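Home > Guides > Bins and Totes > Set-up
Reading time: 2 min

4. Preparing a sloped metal bin for mixed small items

This section applies to open sheet-metal bins with sloping walls, used for mixed small goods. For flat-walled totes, see Section 5.

4.1 Placing the bin

1. Set the bin on a level surface. The Isesar stand is preferred.
2. Check that the floor of the bin does not rock when pressed at each corner.
3. Wipe the floor and walls with a dry cloth. Remove grit from the line where the walls meet the floor.

Note: Scuffs and pale worn patches on the floor are normal and do not require replacement of the bin. Replace the bin if a scratch has a raised edge that catches a fingernail.

CAUTION: Top edges may be sharp. Wear cut-resistant gloves when lifting or turning the bin.

4.2 Loading

1. Place items on the floor one at a time. Do not pour them in.
2. Leave open floor between items where space allows. Small toys and blocks may lie in any position, including tilted.
3. Place narrow wire-like frames toward one side. Keep thin parts of the frame clear of soft or painted items.
4. Do not load above 6 kg in total.

A light load of unlike shapes, such as a toy cow, a yellow block and a thin metal frame, leaves much of the floor open.
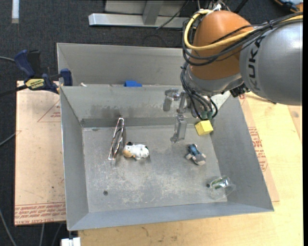
4.3 Checking the load

1. Look along each sloping wall. An item leaning on a wall can slide when its neighbor is removed.
2. Move any item that lies on top of another.
3. Record the bin number and the load on form 812.

CAUTION: Do not reach into the bin while equipment above it is powered.

4.4 Cleaning

Clean the bin after every 1,000 loads, or sooner if smudges transfer to the items. Use a damp cloth and mild soap. Do not use wire wool or scouring powder. Dry the bin fully before reloading.

Questions on this section go to Letay Woldemariam, Zernness Technical Documents.

Related guides
Section 5: Flat-walled totes
Isesar stand: leveling the feet
Form 812: how to fill it in
Storing empty bins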